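Cómo aprende un robot a escribir palabras con cubos

Tiempo de lectura: 4 minutos

Cuando tú coges un cubo de madera no piensas en los dedos. Ves el cubo, alargas la mano y ya lo tienes. Un robot tiene que aprender cada parte de ese movimiento: hacia dónde ir, cuándo bajar, cuánto cerrar la pinza y en qué momento soltar.

En el laboratorio Olitz, un grupo de investigadores dirigido por Soudabeh Rezaei quería saber una cosa: ¿puede un robot aprender a poner letras en fila mirando cómo lo hace una persona? Al proyecto lo llamaron Lendier.

Aprender por imitación

Hay varias formas de enseñar a un robot. Una es escribirle todas las órdenes: avanza tres centímetros, baja, cierra. Funciona bien si los cubos están siempre en el mismo sitio. Si alguien mueve un cubo, el robot cierra la pinza en el aire.

El grupo usó otro método, que se llama aprendizaje por imitación. Una persona maneja el brazo con un mando y hace la tarea entera. Mientras tanto, el ordenador guarda dos cosas: lo que ve la cámara y cómo se mueve el brazo. Cada vez que la persona termina la tarea, se guarda una demostración.

Para el proyecto Lendier se grabaron 1,000 demostraciones. Son muchas porque los cubos tenían que empezar en sitios distintos. A veces estaban juntos, a veces separados, a veces girados o con la letra boca abajo.

Después llega el entrenamiento. Un programa llamado red neuronal repasa las demostraciones una y otra vez y busca relaciones. Por ejemplo: «cuando el cubo se ve a la izquierda, la persona mueve el brazo a la izquierda». Al principio el programa se equivoca mucho. Compara su respuesta con lo que hizo la persona, se corrige un poco y vuelve a probar.

¿Por qué la cámara va en la muñeca?

Tú tienes los ojos en la cabeza. El brazo de este proyecto lleva una cámara pequeña cerca de la pinza, de modo que la cámara se mueve con él. Cuando la pinza se acerca a un cubo, el cubo se ve más grande. Así el robot tiene una buena vista de lo que va a coger.

También hay problemas. La cámara solo ve un trozo de mesa, y un cubo puede quedar fuera de la vista o aparecer a medias. La madera brillante refleja la luz, y las sombras de los cubos pueden confundir al programa.

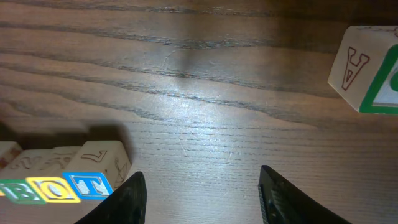 Para comprobar si el robot había aprendido, el grupo le puso 60 pruebas con los cubos en posiciones nuevas. En cada una tenía que coger un cubo y dejarlo junto a la fila. Lo consiguió en 58. En las otras 2, el cubo se le escapó de la pinza.

Es un buen resultado, pero hay que entender lo que significa. El robot no sabe leer. No sabe qué es una palabra ni para qué sirve. Ha aprendido a relacionar imágenes con movimientos, y solo con cubos parecidos a los de las demostraciones. Si le pusieran una cuchara, seguramente no sabría por dónde cogerla.

El siguiente paso del grupo es probar con cubos de otros tamaños y con otra mesa.

Palabras para recordar

Demostración: una tarea completa hecha por una persona y guardada para que el robot aprenda.
Pinza: la «mano» del robot. La de este proyecto tiene dos dedos.
Red neuronal: un programa que aprende a partir de muchos ejemplos.

Artículos relacionados
Anville, el robot que dobla toallas
¿Qué es un sensor?
Kanaujia: un brazo que riega plantas
Cómo ven los ordenadores los colores
Por qué a los robots les cuesta subir escaleras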